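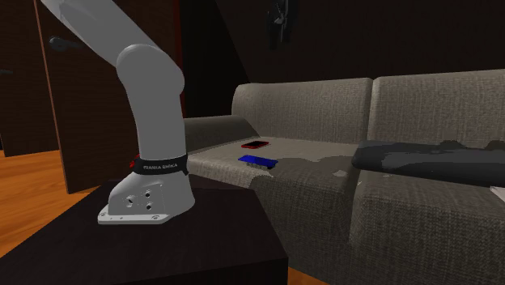
4. Setting up the vapor alarm on a road tanker

Applies to: Skostau fixed-mount vapor alarm, panel version 2
Revised: Oct 27, 2020

This section covers mounting the sensor head, wiring the cab panel, and running the first test. Do the steps in the order given. For trailers with more than one compartment, repeat steps 1 to 6 for each discharge valve before going on to the panel.

CAUTION: Do not start work on a tanker that has not been emptied and certified gas-free. Residual vapor in an empty compartment can ignite. Keep the certificate with the vehicle until the work is finished.

CAUTION: Disconnect the vehicle battery at the isolator switch and lock the switch open. The panel draws power with the ignition off.

4.1 Mounting the sensor head

1. Park on level ground, chock the wheels, and connect the bonding cable to a tested earth point.

2. Pick a mounting position within 40 cm of the discharge valve, below the valve center line. Gasoline vapor is heavier than air and collects low.

3. Check that the position is clear of the wheel spray path and the exhaust. If no such position exists, fit the Goltuline splash guard before the head.

4. Clean the bracket area to bare metal. Paint under the bracket will break the ground path.

5. Bolt the bracket in place with the two bolts and lock washers supplied. Do not weld to the tank shell or to any part joined to it.

6. Fit the head with the mesh facing down. Tighten the collar by hand, then a quarter turn with the collar wrench.

Note: The mesh must not be painted, greased, or taped. A blocked mesh gives a normal reading in the presence of vapor.

4.2 Wiring the cab panel

7. Run the armored cable along the chassis rail on the side opposite the fuel line for the engine. Clip it at every cross member.

8. Bring the cable into the cab through the existing grommet. If a new hole is needed, drill from the inside out and fit the large grommet from the Kamolrat cable kit.

9. Connect the cable to the panel as follows:
Red: supply
Black: ground
Yellow: sensor signal
Green: external siren (leave capped if no siren is fitted)

10. Fit the fuse last. Use only the fuse type printed on the holder.

11. Close the isolator switch. The power light comes on and the display counts down from 100 while the sensor warms up. Do not press any key during the countdown.

Note: If the display stops before reaching zero, open the isolator, check the yellow wire, and start again from step 10.

4.3 Setting the alarm levels

12. Hold MENU until the display shows CODE. Enter 2274 and press SET.

13. Select LEVEL 1 and enter 800. This is the warning level, in parts per million. The amber light flashes and the buzzer sounds once.

14. Select LEVEL 2 and leave it at the factory setting unless the site operator has given a different value in writing. At this level the siren sounds without a break and the discharge valve relay opens.

15. Press SET, then EXIT. The settings are stored even if power is lost.

CAUTION: Change the access code after the first test. Record the new code in the depot log, not in the cab.

4.4 First test

16. Attach the test cup to the sensor head and connect a Cluvdale test gas canister. Check the expiration date on the canister first.

17. Open the canister valve one turn. The amber light should flash, followed by the siren. Confirm that the valve relay opens.

18. Close the canister valve, remove the cup, and wait for the reading to fall to zero. Press RESET.

19. Write the test result, the canister lot number, and the head serial number on the card at the back of this manual.

If the alarm does not sound at step 17, do not put the vehicle into service. Replace the sensor head and repeat the test. A second failure points to the wiring; see section 7.

4.5 What the alarm does not do

The alarm detects vapor at the sensor head only. It does not detect liquid running away from the vehicle, and it will not give a reliable reading in strong wind. After a rollover or a collision, treat the tank as leaking whatever the panel shows. Move people away upwind, keep bystanders from collecting spilled fuel, and call the fire service. Do not return to the cab to silence the siren.

Repeat the test in 4.4 every August and after any repair to the discharge valve.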